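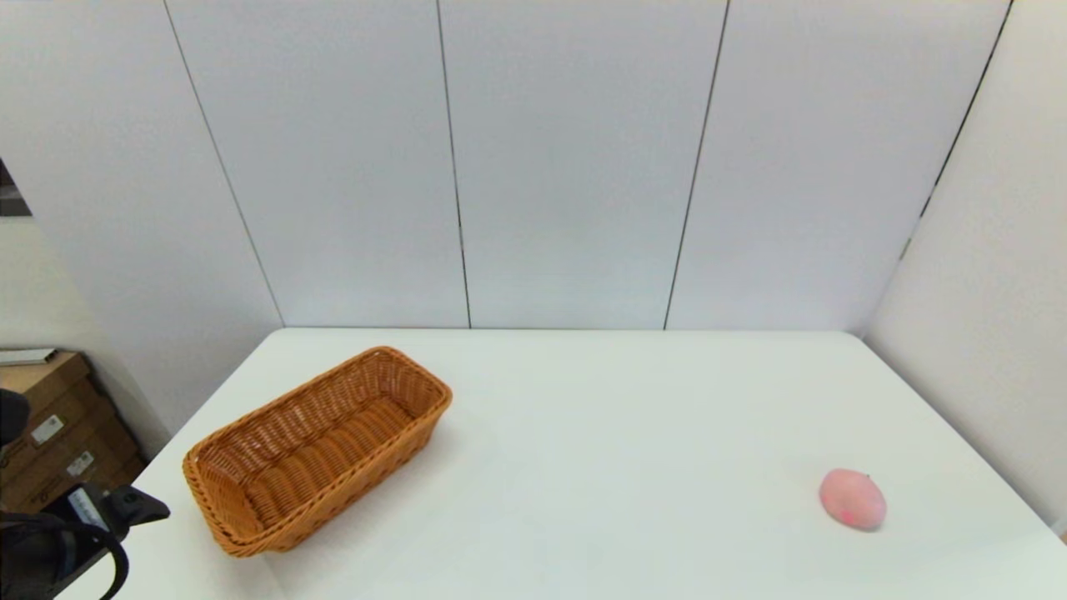 Can a robot put away groceries in a normal kitchen yet?

A few can handle part of the job, slowly, if the items are easy to grip and somebody has set the place up for them, but none you can buy for a house will take a bag off the floor and finish the job alone.

Posted in: Home and Small Shop Automation
Thread: Are they ready for chores or not?

gravelpit
I asked the question up top on the other board and that was the answer I got. Fair enough, but I want more detail from people who have tried it. I run a small packing shop with my wife and we have the same chores at work that we have at home. Putting fruit in gift baskets, wiping benches, breaking down cartons, folding towels. A salesman from Tondico came by on Thursday and told us an arm could do the baskets by next year. I have my doubts. Who has one doing real work?

benchdog
Depends what you call real work. We have had a Tondico arm on a bench since May. It loads parts trays and it is fine at that. Same part, same tray, same spot. It goes all day. When we tried it on mixed stuff it was a different story and we went back to trays.

mwh_ohio
Fruit in a basket is about the easiest thing you can ask for. Pick it up, move it over, let go. Every lab has done it. If that is all the salesman promised he may be telling the truth.

gravelpit
It isn't all we do though. The baskets get paper in the bottom, then fruit, then a jar, and the fruit can't be bruised. If a customer gets a pear with two dents in it we hear about it.

lint_trap
I worked on the Faltlow project for a while so I'll give my view. Getting the fingers to the fruit is mostly solved. Soft fruit is still hard because you want to close enough to hold it and no more, and every piece is a different size. A firm apple is forgiving. A ripe peach is not. Then you have to put it down against other fruit without shoving anything, and that part gets skipped in most of the demos I have seen.

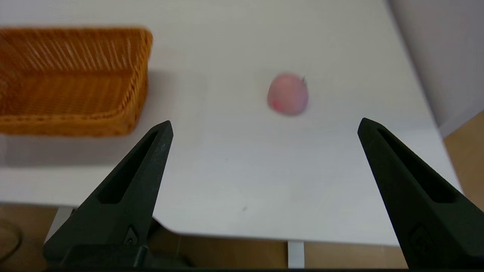 Gripper open, apple and basket on the table.

benchdog
Agree with that. Also look at how much room there is. Put that same apple in a sink full of dishes and see what happens.

mwh_ohio
Everybody says this and I think it is a bit unfair. You teach a kid to cook on a clear counter too. You start with one thing on a table and work up. Five years ago the one thing on the table didn't work either.

benchdog
I'm not against it. I'm saying don't sell me the clear counter at the full kitchen price.

sudsy
Home user here, no shop. We had a Vodberg unit on trial for 2 weeks. It was supposed to pick up toys and put them in a bin. Stuffed toys, fine. Blocks, mostly fine. Anything flat on the floor, no. It would go after a coloring book over and over until I picked the thing up myself. My kids thought it was great. I was glad to give it back.

lint_trap
Flat things are bad for any two-finger hand. You have to slide it to an edge or get a fingertip under it. People do that without thinking. Same problem with a sheet of paper, so gravelpit, your basket liners would worry me more than your pears.

gravelpit
Had not thought of that. So I would still have a person doing paper.

lint_trap
For now, yes. Or you buy a basket with the liner already in and let the arm do only the fruit.

mwh_ohio
Which is what I would do. Split the job up. Give the machine the boring piece.

teacup_77
I don't agree with this at all. If a person has to stand there doing paper, that person can drop the fruit in too. It takes a second. I pack produce for a living and the fruit is the quick part. The slow parts are the ribbon, the film and the card, and no arm I have seen can tie a bow. You are paying a lot of money to save the one step that didn't cost you anything.

mwh_ohio
Depends on volume. If gravelpit does 300 baskets in a day a second adds up.

teacup_77
That is five minutes.

gravelpit
We are nowhere near that except in December anyway.

sudsy
ha

lint_trap
teacup has a point on the numbers. Where I'd push back is that speed isn't the whole thing. I think the first useful home and shop machines will be slow ones that run when you aren't there. I don't care if it takes all night to clear my table so long as it is cleared in the morning. What matters then is how often it gets stuck, and right now

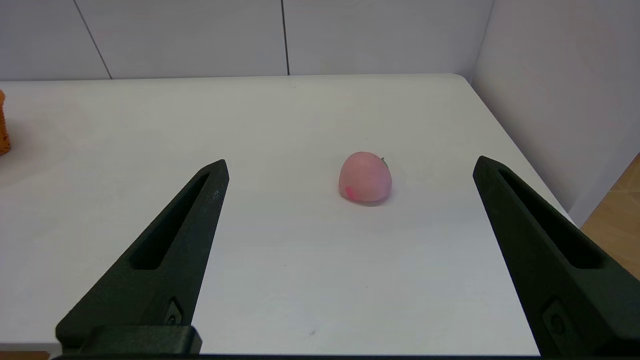
that is still too often to leave it alone. It drops something, the thing rolls out of view, and it either looks for it forever or carries on as if nothing happened. With a person nearby that is a ten second fix. At night it is the end of the shift. The Teoh software was better at noticing a drop when I used it, but it was picky about lighting.

benchdog
Same with our trays. One part in crooked and it just stops -- and I would much sooner it stopped than kept going. But I have to be in the building.

teacup_77
Slow and overnight I could live with. Not with fresh fruit sitting out though.

gravelpit
OK. So what I'm hearing is one kind of item, one kind of basket, somebody close by, and don't count on it for paper or ribbon. I am going to ask Tondico to bring one in and run it on our own fruit for a day, with ripe stuff in the mix.

benchdog
Ask them to let you set the fruit out. Don't let them do it.

lint_trap
And put a few right next to each other, touching. Also ask what replacement fingertips cost. Ours wore faster than they said.

sudsy
Can it break down cartons? That's the one I would pay for.

benchdog
No.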